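Trerkovel — demo visit, debrief minutes
Held in the side office, 4 pm. December.

1. Visit
Guests from Tanix and Bošković shown the hand-held gripper work. Talk ran over, so less time for trying things out. Tanix asked for the handout again, to be resent.
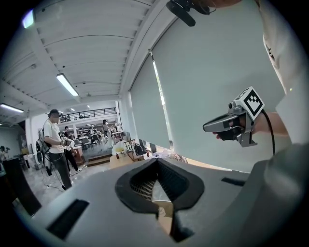 Demo floor, backpack rig at left

2. Comments from guests
Bošković: cables underfoot, want them taped down or rerouted before next open day. Agreed. Also asked if the rig comes in a smaller size — no answer yet, check with Brover.
Tanix liked the table work best. Wanted to know how long a new person needs to get used to the grippers. We said 2 sessions, should of said it depends on the task.
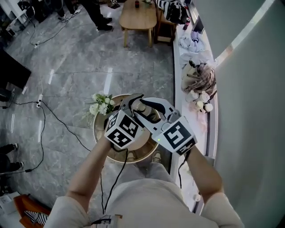
Gripper work at the small round table

3. Next open day
Cap at 80 guests. Two time slots, sign up by email only. Badges to be orderd early.

4. Actions
— resend handout to Tanix
— cable tape, quote for covers
— ask Brover re rig sizes
Closed 4:50 pm.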